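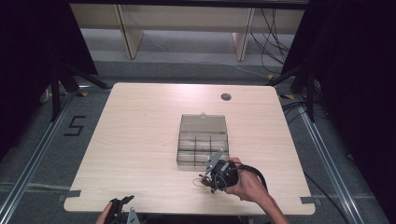

28 Nov 2025 — walking frame, Trusthorpe order

Folding hinge on frame 331 still stiff on the left side. Jörg stripped it and found the bush pressed in at a slight angle. New bush fitted, grease as before. It folds with one hand now, but I want it cycled 300 times before it goes back to Ingeborg.

Brake cables: the pair from Frerichs are too short for the tall handle setting. Ordered part 3313 instead, due in December. Don't cut the old ones down — Rainer wants them for the child's rollator.

Rubber feet: 2 worn through on the inside edge, same as the Basley frame. Wolfram thinks the legs splay under load. To check with the straight edge, user's full weight on.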